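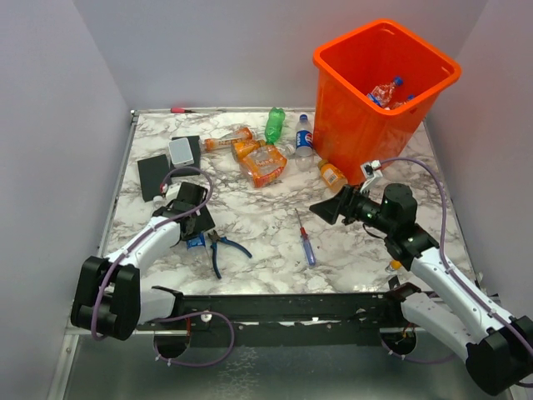
**uvley_dan**
Zostar beta 4 came over the air last night, 1,879 MB. Anyone on it yet? Battery went from 94 to 78 just sitting on my desk

**PhucDong**
Same phone, no drain here. Let it finish indexing.

**uvley_dan**
its been on since noon – how long does indexing take

**chau2x**
Took mine a full day. Keyboard lag is gone tho, worth it

**PhucDong**
Lag gone? Mine's worse than beta 3. Espcially in Onent.

**chau2x**
Onent is just a bad app

**PhucDong**
Worked fine in 3. Rolling back tonight.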